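Grokport, week six of the sorting tray

I promised a few of you at the October meetup that I'd write up the tray project once it stopped embarrassing me, and here we are in March 2023, so let's call that a soft deadline. It still embarrasses me a little. But I have coffee, the simulator is chewing through a batch on the other machine, and I'd like to get this down before I forget why I made half of these decisions.

For anybody new: Grokport is my evenings-and-weekends planner. It takes a goal like "the die goes in the compartment marked R" and works out a string of arm motions to get there. It sits on top of Nerkulach, my much older motion library (I was very pleased with that name at the time), and everything runs in simulation. I don't have an arm at home and my desk wouldn't hold one anyway.
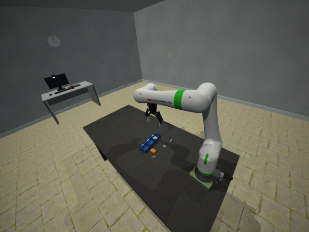 The first thing I got wrong was where the planner did its thinking. I had it plan the whole trip in one go, from wherever the arm was resting all the way to the grasp, and it would come up with the most beautiful, sweeping, ridiculous paths you ever saw. Technically collision free! Also the kind of thing that would make you step back from the table. Splitting the trip in two fixed most of it. Now there's a long move to a hover point above the target, where I let it be as creative as it likes, and then a short straight descent where it isn't allowed to be creative at all.

That change alone took the planner code from a big tangled file down to 216 lines, and I can read all of them, even late at night. I wish I could say the same for the perception side.

Perception is where my winter went. I started with a plain color threshold, thinking a yellow thing on a blue floor would be about as easy as life gets, and it was, right up until I turned on proper lighting. The moment the lights cast real shadows, my nice clean mask fell to pieces. The arm's own shadow was the worst of it. It moves when the arm moves (of course it does, but I had somehow never pictured that), so a spot that was plain tabletop one second was a big dark shape the next, and my detector would cheerfully report an obstacle there.
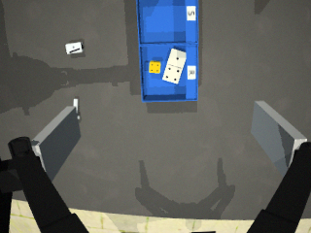
I tried a few clever things and then one dull one. The dull one won. Since I know where every joint is and where every light is, I can work out where the shadow should land and tell the detector to be less sure of itself in that area. I don't throw the pixels away, I just turn down the confidence. False obstacles in my test batch went from 17 to 6, and I did a small dance in the kitchen.

Reading the labels was its own little adventure. From the camera near the gripper the letters come in sideways, and my reader had only ever been shown upright ones. I could have retrained it. What I did was rotate the crop and try again, four times over, keeping whichever answer scored best. It's slow and it's a bit silly and I have no plans to change it.

Then there's the descent, which I had been putting off. The walls of the tray are thin and there's a divider to worry about, so the fingers need to arrive straight, and they need to be narrow enough on arrival to fit between things. I added a check that refuses to start going down until the wrist is within a small angle of vertical. Before that check, Grokport would start down while the wrist was still turning, and I'd get a contact warning on the rim and a very sulky log file. 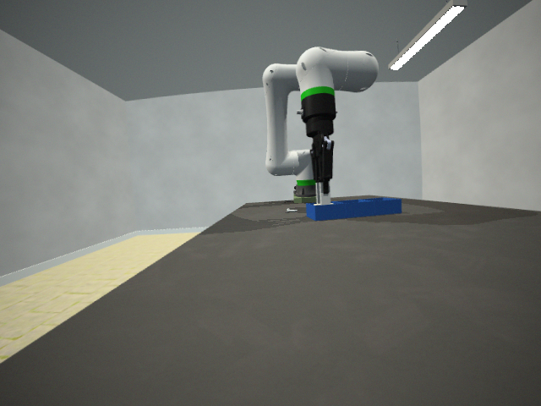 Fingers pointing straight down into the blue block, the way I like them.

While I was in there I moved all the speed limits into one config file, which I should have done in the first place. There are 12 settings now and each one has a comment next to it. Past me left comments like "don't touch," with no further details, so I'm trying to be a kinder person to whoever I am next October.

The part I'm still stuck on is two pieces in the same compartment. If they're far apart, fine. If they're close, the grasp picker scores each one as though the other weren't there, and then the collision checker says no to everything, and the two of them go back and forth until the timer runs out. I think the picker needs to know about neighbors from the start, and that means rewriting the scoring, and that means a good long weekend.

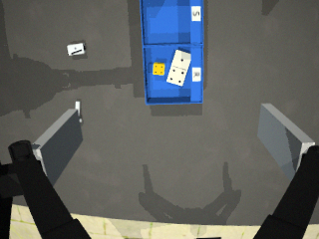
Die and domino sharing the lower compartment, with the gripper open.

If you've dealt with something like this, please leave a comment, even if it's only to tell me which approach to avoid. I've been looking at pushing one piece aside before grasping, but Nerkulach has no idea what a push is and I'd have to teach it.

The batch just finished, so I'm off to read logs. The config file goes up tonight if I can get the comments cleaned up first.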